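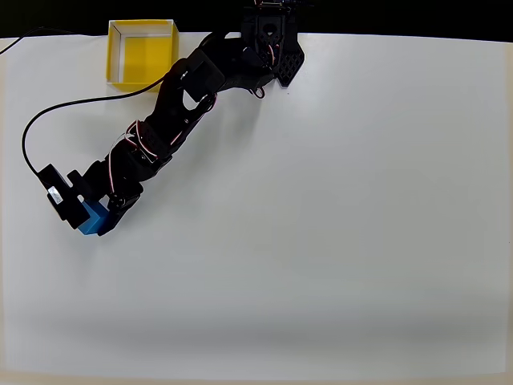 Prewash everything, Fidelina Giraldo told our Monday sewing group, and if you skip it you deserve whatever your quilt does in the laundry. Heads nodded. I kept mine still.

I've been hearing this rule for years and I still don't buy it. Washing takes the factory finish out of the cloth, and that finish is what keeps a small patch square while you cut it. Take it out and you spend the evening with a can of starch putting it back. The edges fray too, and a fat quarter comes out of the dryer looking like a mop.

What about bleeding? Fine, test the reds. Wet a scrap, press it on white cotton, look at it. I made two tops from the same Vahidi prints, one washed and one straight off the bolt, 180 patches in each. After nine trips through the machine the unwashed one is a little more crinkled, and I like it better.

The shop in Stokthorpe sells a prewash soap and a finishing spray to replace what the soap removed. I'd want to see a better argument than that before I gave up a Saturday to ironing yardage.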